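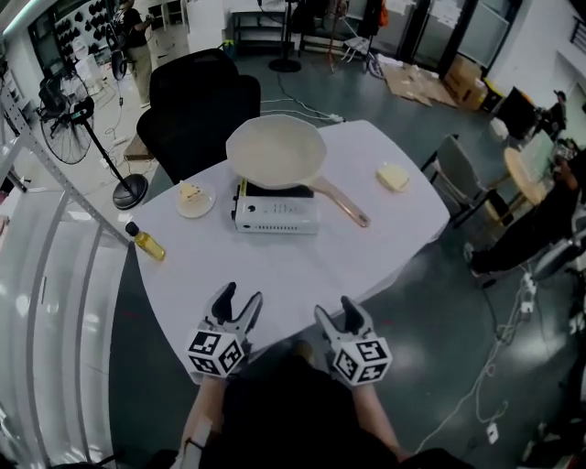 Evening, after the washing up

I write this at the small desk with my feet in wool socks, because July in this town is colder than I was promised. The tea is beside me and it is too strong. I will try to put down the day in order, as my teacher Ginette Renaud told us to do when we were learning: first what happened, then what you think of it, and never both in one sentence. I don't always manage it.

The day was given to the cooking corner. For two weeks I have been saying to Rosine that I would learn to cook on the induction plate, and for two weeks I have eaten toast. So today I gave it the white table with the round corners and put the plate near the middle, where it has air on all sides. It is a white thing with a black top, and the small controls are along the front. At home in my mother's kitchen there was gas, and you knew by the sound and the blue colour what the fire was doing. With this one I must trust a number.

The number was my first difficulty. I began at 800, which the neighbour says is good for eggs, and I waited with my hand over the pan like a person who is blessing it. Then I understood that I had pressed the lock and not the start. Rosine Chevalier rang exactly in this moment and I told her, and she laughed so much she had to put the telephone down on something. She has owned three of these plates. She said the lock gets everyone, and that I should put a dot of nail varnish beside the right button. I have no nail varnish. I used a little corner of a sticking plaster, and it came off when I wiped.

The cream pan is the one I like best of everything I have bought since I moved. It is wide, and the long handle is light brown, a colour like milky tea. I got it in Prendville, in the shop behind the post office, and I paid more than 5 dollars for the bus and then nearly walked past the door. The lady there wanted me to take the smaller one. I am happy I was stubborn. A wide pan forgives you when you turn the thing badly, and I turn everything badly. But I must learn to put the handle to the side. Today I left it pointing to the corner of the table, and my sleeve caught on it one time. Nothing fell. I said a word that Ginette did not teach us.

Now the rest of the table. On the left I kept the small white plate, and on the right the block of yellow, by itself and with no dish under it. I should really buy a butter dish. Every time I am in a shop I think of it, and then I see the price and I think of it less. My grandmother kept a blue one with a crack, and we were not allowed to touch the lid with wet fingers. I wonder which of my cousins has it now. I will ask in the next letter, but in a careful way, so it does not sound like I want it.

The oil I put down in the left corner, the little clear bottle with the black cap. It does not like to stand. I have found it lying down so many times that I have stopped to be surprised, and I only check that the cap is tight. The good oil was in a bigger bottle and I pour from one to the other with a paper funnel – this is a job for a patient morning, and today was not one. My handwriting on the recipe card has a yellow window in it now. I can still read the important part.

The recipe was the one for soft omelette from the old Vachon booklet, page 155. It is written for people who already know how. "Cook until ready," it says. Ready for what? I have put my own notes in the margin in pencil, half in my language and half in English, and I notice that the kitchen words come to me in English first now. Whisk, simmer, lid. But burnt I still say in the old way, with feeling.

The first omelette was grey at the edge and I ate it standing. The second was better, and I would give it to a guest if the guest was hungry. I did not make a third one. I had only planned for two, and the eggs are for the weekend baking as well.

Afterwards I thought a long time about the chairs. The black one with the high back I pushed right up against the far side of the table, and there it looks as if it is waiting for a meeting to begin. It is an office chair and it is too grand for eggs. The grey one, on the right, is more modest and I prefer to sit there. Past it is the little round table of light wood, and I would like it for the teapot, so the big table can stay free for the cooking things. I must not start to move everything again. I did this in the last flat and I lived three months with a lamp in the middle of the floor.

The two fans are also there still, from the hot weeks. I ask myself each time I pass if they should go away until summer, but when I fry something I am glad of moving air. The one with the heavy round base is not nice to carry. So it stays, and I will dust it, and in November I will say that I was clever.

What I think of the day, as Ginette would now allow me: I was afraid of the induction plate for no good reason. It is quick and it is easy to wipe, and I do not smell of gas. I miss the blue flame a bit. Perhaps I miss the person who was standing beside it.

To do, before I forget:
Butter dish, the plain one, if it is still in the window at Erkden.
Write to my cousin.
Pay the storage, box number 916, and ask if I can come for the rest of my spoons.
Ring Rosine back and ask about pancakes, what number she uses.

The tea is finished and my neighbour has put his radio on. I will rinse the cup and go to bed.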